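Okay, basket thread. I have been holding this in for a week and my family has heard enough, so you all get it now.

I found the orange basket! If you've followed me for any length of time you know I've been hunting for a plastic woven one with the loopy rim, like the one my grandmother kept next to her bathroom sink. Same idea, same bright happy orange. I grinned the whole bus ride home with it on my lap.

And yes, the first thing I did was try a folded towel in it, because that's what hers was for. Gray-teal against the orange. I'm in love with those two colors together and I may never be normal about it. 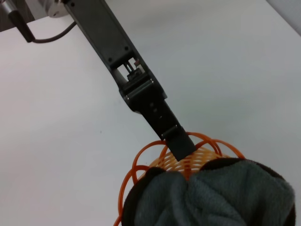
Stallow, 16 Oct 2020

So, where it came from. There's a secondhand hall over in Romgate called Albers, behind the old feed store, and the back corner is all kitchen and bath stuff. Stacks of it. You have to move a lot of cake tins to get to anything good and I had dust up to my elbows.

The man who runs that corner is Gerd Strobel and he saw me holding it and said "you want the green one too?" THE GREEN ONE. Reader, the green one was cracked right through the bottom and I left it there, but what a moment.

Somebody asked in my replies why not just get a fabric bin. I have fabric bins! They're fine! They sag, and they hold on to every bit of lint in the house, and mine got that musty smell last April and never really lost it. Open-weave plastic you can rinse in the tub and shake out.

How I cleaned it, for the people who always ask: lukewarm water, a squirt of dish soap, an old toothbrush for the loops. The loops take forever. I put on a whole radio play and scrubbed through it and I'd do it again tomorrow. Then upside down on a rack overnight.

Please don't put an old one in the dishwasher. I did that to a yellow one years ago and it came out shaped like a potato chip. I still think about it.
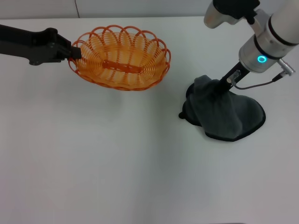

Anyway, the folding. I fold in half the long way, in half again, and then roll or fold up depending on the basket. An oval basket wants a fold, I think, with the rounded side of the towel facing up so you can grab it without the whole thing coming apart in your hand.

My aunt folds in thirds and will argue with you about it at dinner. She's welcome to post her own thread.

The shelf it's going on is 81 cm wide, which I know because I measured it at eleven at night with a sewing tape. The basket goes on the left, the soap things go in the middle, and the right end stays clear for whoever is getting ready and needs to put a cup of coffee down. (Me. It's me.)

I did try it on the kitchen counter for a day too, with bread rolls in it. Very cute! Very crumby! The crumbs go straight through the weave, so put a cloth down first if you're a bread basket person.

Also tried: mail (envelopes slid around), lemons (gorgeous, and then we ate the lemons), clean socks waiting for their partners (this worked so well that I'm now looking for a second basket).

What I love most is the rim. All those little scallops going up and down around the edge — somebody sat down once and decided that a plain plastic basket should have lace on it. I want to shake that person's hand.

And the color does such nice things when there's light on it. It goes yellowish in the middle, and the loops stay that deeper, redder orange. I keep moving it from room to room to see what it does. We have no dinner table discipline anymore, the basket gets its own seat.
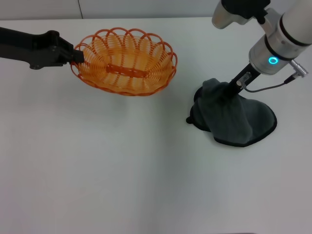
The orange basket, empty, with its loops going all the way around.

See the darker strip across the inside? I'd love to know if it's there for strength or for looks or what. My grandmother's didn't have one, at least not that I remember. If you grew up with one of these, tell me!

There's a collectors' newsletter called Vamesach that I've just subscribed to, mostly plastic housewares, and the back issues are a treat. One reader wrote in with around 300 baskets in her attic, sorted by color. I read that letter out loud to my husband and he got up and went to check on our attic.

For now it's just the one. Towel in, shelf cleared, coffee spot protected. If the socks win and I need another, I'm going back to Albers on the early bus, and I'm bringing gloves for the cake tins this time.

Show me yours if you have one. Any color! I especially want to see a blue.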